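The Bed Is Harder Than the Bolt

Robotics | Aug 13, 2022

A robot arm tightening a bolt at the Roussel plant in Plestmont has a position error smaller than the thread it is turning. The bolt arrives in a tray, the tray arrives on a rail, and the arm has been told where both will be. Uptime last October was high enough that the maintenance crew stopped logging it by shift.

Take the same arm into a bedroom and most of that performance is gone. A quilted cover has no fixed shape. It slides over the mattress under it, it bunches when pulled from one corner, and a print in several colors gives a vision system a great many edges that have nothing to do with where the fabric ends. A bolster lying along the wall side has to be moved before the cover can be pulled straight, and then it has to go back.

Studum, a software firm that trains control policies for two-finger grippers, has been working on this class of chore for two years. Its method is to skip the arm at first. People carry the gripper by hand through the job, in ordinary rooms with full shelves and blankets over the side of the bed, and the recorded motion becomes training data. The arm comes later and tries to reproduce it.
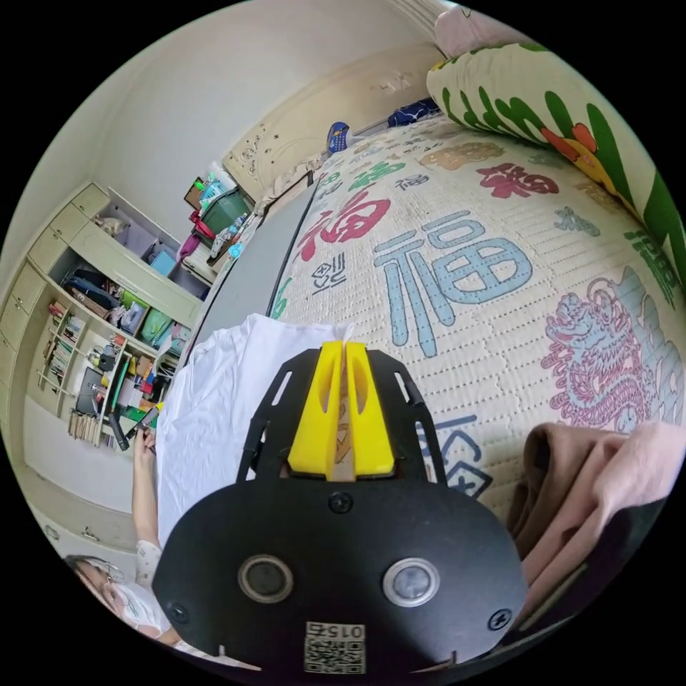

Marcelle Tanguy objects to the word "chore" in most published results. In her view a policy that straightens one cover on one bed has learned that bed, and the test that matters is the second house.

The numbers support her. In Studum's own trials this spring, an arm mounted on a wheeled base was given 45 attempts at pulling a cover flat in the room where its data had been collected. It finished 31. In a room it had no data from, with the same number of attempts, it finished nine. Most failures came at the grasp. The fingers closed on one layer when they needed two, or on two when they needed one, and the policy had no reliable way to tell the difference.

Folding is in better shape. A towel is a rectangle, a table is flat, and a bad fold can be opened and tried again at little cost. Jidia, which builds sorting equipment for commercial laundries, already sells a station that folds flat goods with two grippers, one holding a corner while the other carries the opposite edge across. It needs a clear surface and even lighting, and it expects each item to arrive alone. A home offers none of these dependably. Daylight from a window changes through the day, and the work surface may be a small table squeezed in beside the bed.

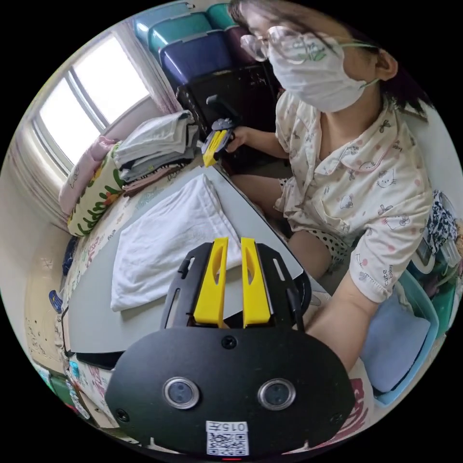
A folded towel on the tabletop, with one gripper in the foreground and another near the table's far corner.

Two grippers raise the cost of everything. The recordings have to be aligned in time, the hands must not block each other's view, and the person guiding the motion has to move more slowly than she would with bare fingers. Studum's engineers put the slowdown at a factor of three for towels and higher for shirts, where sleeves have to be found before they can be folded.

Shop floors sit between the two cases. Roussel tried a soft-goods cell in Plestmont for bagging seat covers and took it out after one season. The grasp worked. The cell lost its time on covers that came off the cart folded over on themselves, and a worker had to stand beside it to shake them out. Roussel plans to try again with a different cart.

For the home, Studum's current target is a single towel, picked from a pile and folded twice, in a room the system has not seen. The firm has set no date for the bed.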